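# Lallow - a slow space trading game for people who like ledgers

I've been making Lallow in my evenings for longer than I'd like to admit, and it's finally at the point where I'm happy to take money for it! So this is the store page, written by me, the one person who works on it. If it reads like a letter, well, I've never had a marketing department.

You run a cargo hauler called the Nanel. She's old, she burns too much fuel, and at the start of the game you still owe 2,492 credits on her to the Zistby Freight Bank. The bank would like that back. The war everybody keeps talking about on the radio is happening two systems over, and you're not in it. You're the person who delivers the soup, the spare gaskets and (if you're feeling brave) the stuff in the crates without labels.

## How it plays

Most of your time goes into three screens. There's the star map, where you plan a route and argue with yourself about fuel. There's the hold, which is a grid you pack by hand - crates have weight, and a badly balanced ship drinks more fuel and handles like a shopping cart. And there's the ledger, where every single thing you buy, sell, break or get fined for is written down in a nice readable font that I spent way too long picking.

Flying is in there too, in first person from the cockpit. You undock, line up your jump, and come in to land yourself unless you've paid for the docking computer. There's some combat, but you have one turret and it's not a very good one. I usually drop a bit of cargo and run while the pirates stop to pick it up. Cheap crates of animal feed are great for this, and I keep a couple on board at all times.

Prices move because the little freighters you see around the stations are really hauling things. If a convoy gets jumped on its way to Wong Station, Wong Station runs short of whatever it was carrying, and it'll pay you silly money for a few days. You hear about this on the radio if you leave it on. I know some of you will turn the radio off in the first hour, and that's fine, there's a slider.

## What you get

- The full campaign, with 8 systems to trade across and the Zistby loan hanging over you for a good part of it
- Free Haul mode, which starts you with the ship paid off and no story at all
- 2 endings, depending on what you do about the crates without labels
- Full keyboard, gamepad and flight stick support, and every key can be changed
- The soundtrack as separate files in the game folder
- A manual! It's a PDF, but it's laid out to print properly as a booklet, with the fold-out star map on the last sheet

There are no in-game purchases and it never needs to be online. You can copy the folder onto a thumb drive and run it from there, which is how I test it on my old laptop.

## What it runs on

Windows and Linux. I don't own a Mac, so I can't promise you anything there, and I'd rather not sell you something I can't fix. It's not a demanding game. The ships are low on polygons on purpose (I grew up on that look and I still love it), so most laptops with built-in graphics should handle it. If the stars stutter when you turn your head in the cockpit, switch off "soft nebula" in the video menu. That one setting costs more than everything else put together, and I left it on by default because it's pretty.

Saves are plain text. You can open them and give yourself a million credits, and I won't stop you. Please keep a copy of the file first, though, because a missing comma will make the game think your ship doesn't exist.

## Things that still bug me

The autopilot is too polite. It'll wait for other ships at the docking ring, and they'll wait for you, and I've seen it sit there long enough to make coffee. Tap the thrust once and it wakes up.

Text on the ledger screen gets small on a handheld. There's a large text option now, but a few of the longer cargo names run into the price column, so "refrigerated medical" comes out looking like a phone number.

And the tutorial talks too much. I've trimmed it twice. You can skip it from the pause menu and you'll find the same advice in the manual, where it at least holds still.

## Updates

The next one is planned for February and it's mostly about contracts. Right now you take one job at a time, and a lot of people have asked to stack several going the same way. It works in my build, and it makes the middle of the game a good deal more relaxed. I'm also adding passengers, who complain about the food, the bunks and your flying. They tip if you land gently!

All updates are free if you own the game. I don't have plans for paid add-ons - if I ever make a big one, it'll probably be a second game with the same radio host.

If you find a bug, send me the save file and the log that sits next to it. You don't need to write a long report. "It broke when I sold the cheese" plus those files is usually enough for me to track it down.

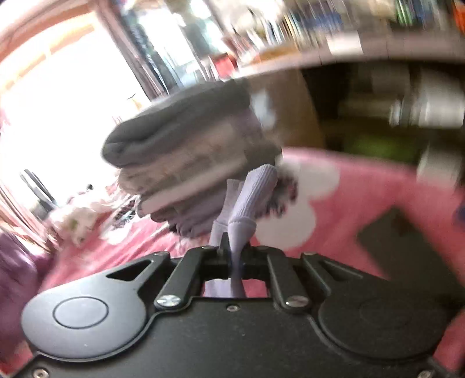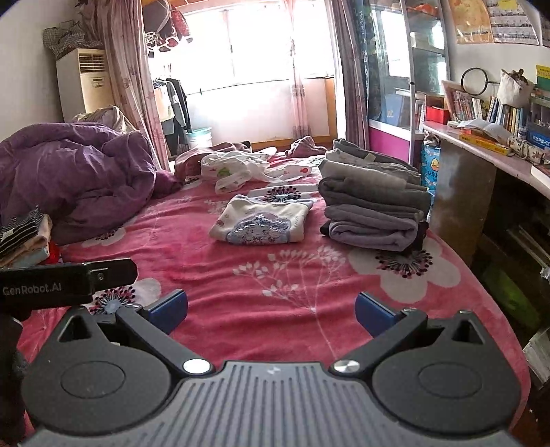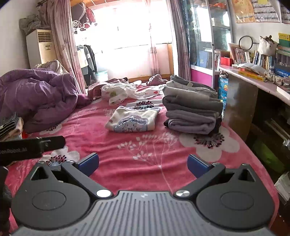 **Do I have to pay off the loan to see the rest of the campaign?**

You can ignore it for quite a while, but the bank closes its docks to you after enough missed payments, and the last part of the story starts at one of those docks. Paying late is fine. Once you've cleared what you owe, the docks open again and the story picks up where you left it.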